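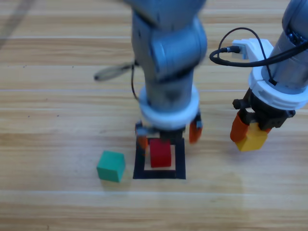

Bench, light wood, with the two arms over it.

July, workshop notebook – natural dyes, indigo vat

Started 7:40 a.m., windows open, already warm. I have wanted to get back to the fructose vat for months and I am so glad I did, even if the first half of the morning was mostly waiting and poking at things with a stick.

Recap for anyone picking this up cold: vat 137 was the one that went flat at the end of June. It smelled fine, it had a decent coppery film on top, and it gave a color like old dishwater. I was ready to blame the Wivden indigo (new sack, opened the same week) but I now think it was starved of lime. The pH strip I used then came from the tube that lives by the sink, and those strips have been damp at least once. New tube from today. Old tube is in the trash, please don't rescue it.

Vat 138 is a clean start with the same Wivden powder, so if it works the powder is cleared.

Recipe as mixed:
indigo, ground wet with a little warm water and the glass marbles in the small jar, 200 g
lime, twice the weight of the indigo
fructose, three times the weight of the indigo
hot water to a hand's width below the rim of the tall bucket

I shook the marble jar much longer than usual, through a whole radio program and the news after it, and the paste came out like cream. No grit at all between the fingers! I really think we have been cutting this step short. The dry specks floating on 137 were probably pigment that never got wet, which is a silly way to waste indigo.

Order of adding: paste first, then fructose, then lime a spoonful at a time, stirring in one direction and slowing down at the end so as not to fold air in. Lid on. Left it alone and scoured cloth.

Scouring. Two lots of cotton, both from the Leckie mill ends box. The heavier one has some kind of finish on it – water beaded up and rolled off for a good while before it gave in. Simmered both with soda ash and a squirt of the plain soap. The water from the heavy one came out the color of strong tea, and I did it a second time and got weak tea, so a third round would not be crazy. The thin one was fine after one.

9:50. First look under the lid. Surface going bronze at the edges, still blue-gray in the middle. Liquid in a glass jar is a murky olive. Stirred, closed it again, made coffee.

11:15. Oh, this is the good part. Big dark bubbles in the middle, proper metallic skin, and the jar sample is clear amber with just a tint of green. I held it up to the window for far too long. It does this every time and I am still delighted by it.

Dips, thin cotton first, wetted out and squeezed:
first dip, out of the vat bright yellow-green, turning as I watched, ended up a soft sky blue
second dip, clearly deeper, a bit streaky along the fold where I held it
third dip, a real mid blue, and the streak mostly evened out

Heavy cotton took more slowly and I got a pale patch near one corner. I bet that's leftover finish. Will give that piece its third scour and see if the patch takes, or just cut round it and use it for the sample cards.

I also tried a scrap of the Clasel linen, the unbleached one, and wow. Something about the warm ground under the blue makes it look ten years old in the nicest possible way. If there is any left on the roll I would like to claim it for the fall cards. Please ask before cutting into it.

Tied pieces: 2, both simple folds with string. The accordion fold opened beautifully, crisp lines with a soft edge. The other was tied too loosely and the blue crept in everywhere, so it's basically a cloudy blue rag, though a pretty one.

Rinsing: plain water until clear, a short soak with a glug of white vinegar, then plain water again. The vinegar soak brightens everything and takes the chalky feel off. I forgot it on the first thin sample, so there is a nice accidental comparison pinned to the board by the door, left without, right with.

By 2:30 the vat was tired. Jar sample gone greenish, film breaking up. I added a spoon of fructose and warmed the bucket in a tub of hot tap water, and half an hour later it was creeping back toward amber. I didn't push it. Lid on and a blanket round it for the night.

To do
third scour on heavy cotton
check pH of 138 first thing, before stirring
test a pinch of lime in what is left of 137, could be worth saving
order fructose, the bag is nearly down to the clip
ask Stevent whether the next lime can come in the smaller tubs, the big one cakes as soon as it's opened
rub test on the third-dip piece once it is fully dry, white cloth, both directions

Also want to try one long dip against several short ones at the same total time. My money is on the short ones – but the book by the kettle says otherwise, so let's find out.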